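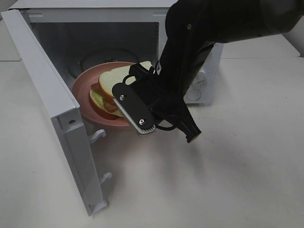
Fellowships at Uvthorpe: how the picking gets done
28 Jan 2022

Caught the head of the fellowship office between two calls. Forty minutes promised, a bit less in the end. The Hitano fellowships bring early-career people to Uvthorpe for a year to work on land and water questions, and the new call opens soon, so people have been asking how the last one was decided.

Short version: slowly. There were 413 applications. "We planned for half that," she says. "The deadline was moved once, and I think word got around that we'd dropped the publication minimum."

That was the big change. Before, you needed a set number of papers before anyone read your proposal. Now you don't. She fought for it. "We were losing people who'd spent three years in a provincial water office and knew more about drainage than anyone on the panel. They had no papers. Why would they? They had a job."

Each file goes first to an eligibility check, then to outside reviewers. Every proposal is supposed to get 2 readers. Didn't quite happen. The office got 622 reviews back and had to chase the rest or do without, and some files went forward on one opinion. She doesn't like talking about that part but she does. "It's not fair to the applicant. If your one reader is in a bad mood, that's your year."

So what's being done about it? A bigger pool, for one. Also shorter forms. The old review form ran to nine pages and asked for a score on "institutional synergy," which reviewers filled in with anything. Gone now. The new one asks whether the question is worth asking, whether the person can do it in a year, and what would go wrong first.

"That last one is where people write the most. I get whole paragraphs."

After that, the shortlist. 74 names, all interviewed online, most of them at bad hours for somebody. The interviews go through Clerico, the scheduling and records system the institute bought in July, and opinions on Clerico vary. It sent some invitations in the wrong time zone. It also saved the office from the spreadsheet, and she won't go back to the spreadsheet.

I asked about supervisors, as that was the complaint I'd heard most. Fellows arrive and find their supervisor is on leave, or traveling, or has changed topics. She nods at this for a while. "Yes. We match on paper and then people's lives happen. From this round every fellow has a second supervisor named before the contract is signed. In writing. Not 'to be confirmed.'"

Does it add work for the senior staff? Sure. Some of them said so, at length.

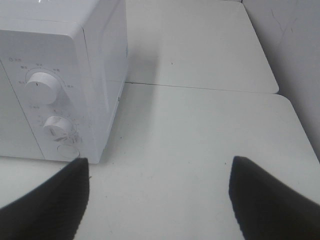 One of last year's fellows told me later that the second supervisor matters less than a desk near the first one, and that most of her useful conversations happened in the corridor on the way to something else. She'd want the office to put newcomers on the same floor as their group and leave the paperwork alone.

I passed that on. The office head laughed and said the floor plan is not hers. But she's written it down, and there's a building meeting next month, so maybe.

The Olatunji field site comes up too. Fellows working on soil salinity used to get a fixed number of weeks there, all in one block. Bad for anyone who needs to sample in both the dry months and the wet ones. From now on the weeks can be split, with travel paid both ways. Small thing on paper. "It's the change I got the most thank-you notes for, and it took one afternoon. The publication rule took two years."

Money. The stipend stays where it is. She asked for more and didn't get it. Family allowance is up a little, and the instutute will now pay visa fees up front where before people paid and waited months to get it back.

And advice for applicants? She has a lot. Don't propose three projects. Don't copy the strategy document into your first page, the panel wrote it and will notice. Get your referees to send letters early. Say what data you have already and what you're still hoping for, because reviewers will ask anyway and it looks better if you said it first. A budget that adds up, please.

"And tell us what you'll do when the year is over. Doesn't have to be grand. One person wrote that she wanted to go back to her old office and fix the monitoring wells. She got in."

Decisions go out by email. Feedback this time for everybody on the shortlist, a paragraph or so, not the form letter. People who fall at the first stage will still get teh form letter, she's sorry about that, there aren't enough hands.

Her next call was already ringing. Call text and forms will be on the fellowship page when they're ready.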